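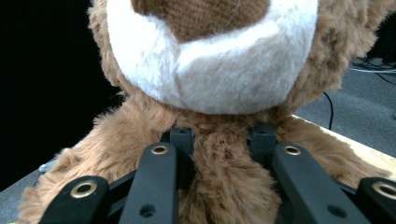 Soft object set, bear

September 19, 2021
Posted by: Grekside robotics project, gripper group

Continuing from the rigid set. Blocks and bottles are finished and the logs are in the shared folder under Rakar, which is the name we have settled on for the hand-held tool. The arm version will keep the name Vamach so that the two sets of files stay apart. Please rename anything older that still says "gripper_new".

Aim for this session was to find out whether the settings from the rigid set carry over to plush, and if they don't, what has to change before we start recording properly. The bear is the first soft item. It goes on the table with the arms out and the approach is straight at the chest, low down, below the muzzle.

Setup

Same fingers as last time, four, matte black, grommets at the upper ends. The inner contact blocks are the plain ones without pads. Trigger travel was zeroed against the closed stop before the first grasp and checked again halfway through. No drift worth writing down.

One change to the camera settings. Auto exposure was hunting every time the white of the muzzle came into view and dropped out again, and against the black curtain it overshot badly. Exposure is now locked after a two second settle at the start of each clip. White balance was locked already.

Grasp 1: chest, blocks closed to light contact only

The blocks sink into the fur well before they meet anything that pushes back. On the rigid set, contact shows up in the trigger reading as a clear step. With the bear there is a long slope and then a slightly steeper slope, and picking the contact point by eye gave a different answer depending on who was looking at the plot. The existing contact threshold fired late on every try. Lowering it made it fire on linkage friction with nothing in the fingers, so that is not a fix.

Lift from light contact: slipped. Fur pulled through the blocks and the body stayed where it was.

Grasp 2: chest, closed to half travel

Lifted clear of the table and held for the full hold time. The bear rotated nose down during the lift. The chest is below the centre of mass (the head is the heavy end), so this was expected from the geometry, but it was a larger rotation than we drew on the whiteboard. The outer fingers did not stop it. They touch the fur at the sides and give very little.

Grasp 3: as 2, approach moved up towards the neck

Less rotation. The camera view is now almost entirely bear, though, and the tracking lost its lock on two clips. The tracker wants fixed points in the background and there is not much on offer when the object fills the picture. The curtain side gives it nothing at all. The floor side is better and it found the cables there, which it seems quite happy with until one of them is moved.

Taping the cables down would keep them still. Printed markers on the table top would be a sounder answer. Added to the list.

Grasp 4: one arm, pinch

Tried because the Kurup task sheet asks for "at least one limb grasp". Easy to pick up, swings badly. Needs a pause after the lift before any sideways motion, otherwise the release position is down to luck. Not recommended for the main set. We will record the minimum the sheet asks for and leave it there.

Clip count

Total recorded in the project so far is 1,000 clips, all items. Of those, 631 have been trimmed and labelled. From this session we kept 19 and binned the ones from before the exposure lock. The binned ones are still on the card if anybody wants them for the write-up, but the card will be wiped before the next session.

Average file size has gone up. The fur does not compress well. The longest clip of the bear came to 468 MB against a good deal less for a bottle clip of the same length. The laptop copes with this. The shared drive may not, so upload trimmed clips only from now on.

Problems

Fibres in the linkage. After the neck grasps there was fur caught where the crossed bars pass each other, and the trigger felt rough near the closed end. Cleared with tweezers and a soft brush. It should be checked after every fifth grasp on anything with long pile. If the trigger feels rough, stop and clear it before recording, as the friction goes straight into the readings.

The small holes in the blocks also catch single strands. This does not affect the grasp as far as we can tell, but it does affect the release. The bear hung on for a moment on one clip and the label for "release" is therefore ambiguous. Agreed rule: release is the point where the fingers start to open, whatever the object does next. The labelling sheet has been changed to match. Clips labelled before this do not need going over again as nothing in the rigid set stuck.

The fur also has a memory. After several grasps in the same place the chest stays parted and the blocks go in deeper at the same trigger position. We started ruffling it back between grasps. It makes the clips slower to collect, and different hands ruffle differently, but without it the later clips are plainly easier than the early ones and the set would be skewed.

Contact detection, notes for whoever picks this up

The step detector should be left alone for rigid items. For plush, try the change in slope over a longer window and take the second bend. A rough version in the spreadsheet gave sensible answers on the half travel clips. It has not been tried on light contact and probably will not work there. If it fails, labelling contact by hand from the video is acceptable under the competition rules provided it is stated in the report.

Padding the blocks was also discussed. Thin foam would help with slip and stop the strands catching. It would also mean the rigid set was recorded on different contact surfaces from the soft set, and we would have to either redo it or explain it. Left as it is for now. If the December heat allows two sets of fingers, pads can go on the second set.

To do

- print and stick markers on the table top, away from where the bear's arms rest
- tape the floor cables
- write the slope version of contact detection and run it on the kept clips
- brush and tweezers to live in the tool case, not the drawer
- limb grasps, minimum number only
- next soft items: folded towel, then the sponge
- ask whether the arm mount will take the present finger length, or if Vamach needs the shorter ones

Battery for the tool was put on charge at the end. The spare was already full.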